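Mapplebeck College Engineering
The student robotics project has reached the end of its first block of work. A short thread on what the group has been doing, and how other students can join. 1/8

Mapplebeck College Engineering
The project is called Plonano. It is open to second-year students on the engineering and computing courses and is led by Tracey Clegg, with workshop support from Mervyn Pickering. The group meets in the ground floor workshop at 4pm. 2/8

Mapplebeck College Engineering
Students were asked to choose everyday table tasks and teach a pair of robotic hands to carry them out. The list now includes folding a napkin, stacking cups and moving pieces of fruit to and from a plate. Fruit was the students' own suggestion and has proved the hardest item on the list. 3/8

Mapplebeck College Engineering
A peeled orange does not hold its shape in the way a cup does. Grip settings that suited the cups were too firm for it, and the students spent much of February writing new ones. They keep a shared log of every attempt, with the settings used and a short note on the result. The log now has 2639 entries. 4/8

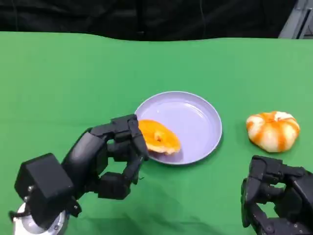 Plonano at work: the left hand holds a piece of orange at the rim of the plate.

Mapplebeck College Engineering
The present exercise uses one plate, with the fruit set out on a green cloth. Students write a plan for each hand before any attempt is made, including where the second hand should wait while the first is working. Plans are checked by another pair in the group – a rule the students brought in themselves. 5/8

Mapplebeck College Engineering
We are grateful to Praser for a grant of £400, which has paid for spare finger joints, cables and a good deal of fruit. Students from Astov School will visit next half term to try the cup exercise under supervision. 6/8

Mapplebeck College Engineering
There are 2 places open for the next block. No earlier experience of robotics is needed, but applicants should be comfortable with basic Python and able to attend every session. Those with an interest in testing and record keeping are especially encouraged to apply. 7/8

Mapplebeck College Engineering
Application forms are available from Tracey Clegg in the engineering office. Questions about workshop access or safety training should be sent to Mervyn Pickering – please include your course and year group. 8/8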